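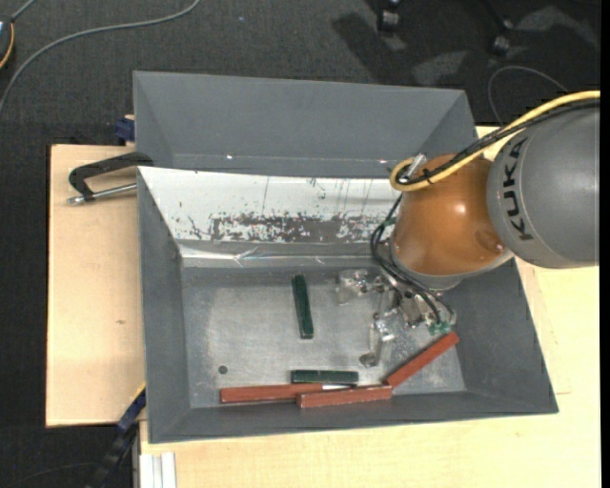

Hernholm changes bin layout for block sorting

5/25/18

Hernholm has moved its block sorting work to a two-bin layout at its packing shop, replacing the single mixed tote that had been used for colored building blocks up to now. The change applies to the rectangular blocks sold in the Skomeo line, which the shop receives unsorted from the finishing room and sends out in boxed sets.

Under the new layout, each station has two gray open-topped bins set one behind the other on light wooden surfaces. The nearer bin is the working bin. Blocks are placed in it a few at a time, in mixed colors and at any angle, and are taken out by color. The bin behind is kept at the same height so that the reach from one to the other is level.

The blocks themselves have not changed. The dark green and the reddish-brown remain the two main colors, and both are cut to the same pattern, so a set can be packed in either color or in a mix without altering the box insert. According to the shop's notes on the change, mixed sets now make up the larger part of orders, and these are the sets that caused most of the returns last year. The usual fault was a wrong color count, with one green block too many and one red block short.

Tamsin McAlister, who runs the packing floor, said the old tote was too deep for the job. Blocks at the bottom were covered by those on top and had to be dug out, which marked the faces and rounded the corners. The shop tested several fill levels before settling on a low one.

"With a low fill you see every block," McAlister said. "Two can lie close together or at an angle to each other and it makes no difference to the count. Once they are stacked three deep, you are guessing at what is underneath."

The trial ran on a batch of 600 blocks, taken from ordinary stock with no extra checking beforehand. Of these, 86 were set aside for surface marks, and most of the marks were found to have been made before the blocks reached the packing shop. The finishing room has been asked to line its own carts with felt. A second batch will be run after the carts are lined, and the two results will be compared.

Bin wear was also looked at. The gray floors scuff quickly under bare wood, and after a period of use the middle of the floor takes on a lighter, scratched, slightly shiny surface. The shop does not treat this as a fault. A scuffed floor still gives enough contrast against both colors, and the scratches are too shallow to catch a block edge. Bins will be replaced when a scratch can be felt with a fingernail, or when a corner splits. Washing is done with warm water and a soft brush. Solvent cleaners are not to be used, as residue can transfer to the finish on the blocks.

A thin mat was tried on the bin floor and then dropped. It cut down on noise and marking, but it shifted when blocks were pulled toward the front wall and had to be straightened too often. Kultance, which supplies the bins, has offered a molded floor with shallow ribs. Samples are due in October. The shop has asked for the ribs to be kept low enough that a block lying across them does not rock.

The work surfaces under the bins were left as they are. Hernholm had considered a metal top, but the wooden ones were found to be flat enough and do not ring when a bin is set down. Bin positions will be marked on the wood with a pencil line for now. A fixed stop along the rear edge may be added later if the bins are found to creep.

Set sizes are not affected. The small set, the standard set and the 100-block school set will go on being packed to the existing lists. Orders already placed for mixed sets will be filled from stock packed under the old method, after a second count. Customers who find a wrong color mix in a set can ask for loose replacement blocks and do not need to send the whole set back.

The Yurt range, which uses curved pieces, stays in the single tote. The curved pieces nest inside one another when they are spread thinly and are easier to handle in bulk. McAlister said there were no plans to change this, although a wider bin might be tried if one can be found that fits the same tables.

The shop will keep a written tally at each station for the first 3 months. The tally will list the number of blocks placed in the working bin, the number taken out in each color, and any block set aside, with the reason. Sheets are to be handed in at the end of each shift and kept with the batch card. Where the tally and the batch card do not agree, the batch is to be held and counted again before boxes are sealed.

Revised packing sheets for the mixed sets have been posted next to the label printer. The older sheets, which show the single tote, should be taken down and returned to the packing office.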